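# Chapter 11: Trays, Tubs and the Problem of Flat Surfaces

Every household owns at least one flat surface that has stopped being a surface. It may have begun as a dining table or a desk. By the time you meet it, it holds mail, batteries of uncertain health, a single glove, and a bowl full of keys that open nothing anyone can name. Chapter 10 dealt with closed storage, where such things can at least be miserable in private. We turn now to the open kind.

The tray is the simplest piece of household equipment in this book, and students tend to skip it for that reason. They want to get on to shelving. Shelving is Chapter 12, and it will go badly for you if you haven't understood trays, since a shelf is a long tray with no manners.

## 11.1 What a rim does

Take two identical piles of small objects. Put one on a bare table and the other in a tray on the same table. The first pile is a mess. The second is "the things for the hallway." Nothing has been sorted, cleaned or thrown away, and yet most people will walk past the second pile without a sigh.

Prokopenko, in the household manual that generations of students at Irthorpe have used to prop open windows, called this the *courtesy of the edge*. A rim tells the eye where the pile is allowed to be. It also tells the pile, which is less inclined to listen.
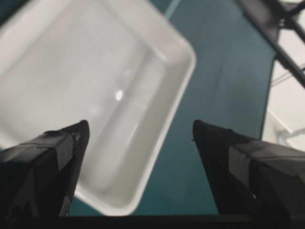 Choosing a tray is mostly a matter of deciding what you will put up with. Wicker looks charming and collects crumbs for life. Metal announces every spoon. Smooth plastic has no charm to lose, and it wipes down in one pass. A large white one with rounded corners, set on a dark teal tabletop, is easy to find even for a person who has mislaid their glasses, and its sloping inner walls leave no tight corner for grit to settle in. Look also at how much table remains beyond the rim. You will need that space for the things you take out, and if you don't leave it, you will use the floor.

## 11.2 The fill line

An empty tray is a short-lived condition. In the Zirkberg exercises at the end of this chapter you will be asked to leave one by your front door and write down what lands in it. Do not warn the people you live with. They will behave well for a day and ruin your notes.

The working rule is that a tray is full when you can no longer see its floor. Beyond that point, objects are being stored on other objects, and whatever is at the bottom has left your life in all but name. Fotance trays, which you will find in the practice room, have a line marked inside the wall for beginners. Stop at the line.

Allow 15 minutes for the first sorting and 30 if there are cables.

### Terms used in this chapter

**Rim:** the raised edge of a tray, tub or basin.

**Drift:** the slow movement of objects from a tray to the table beside it.

**Landing place:** any surface within reach of a person carrying too much.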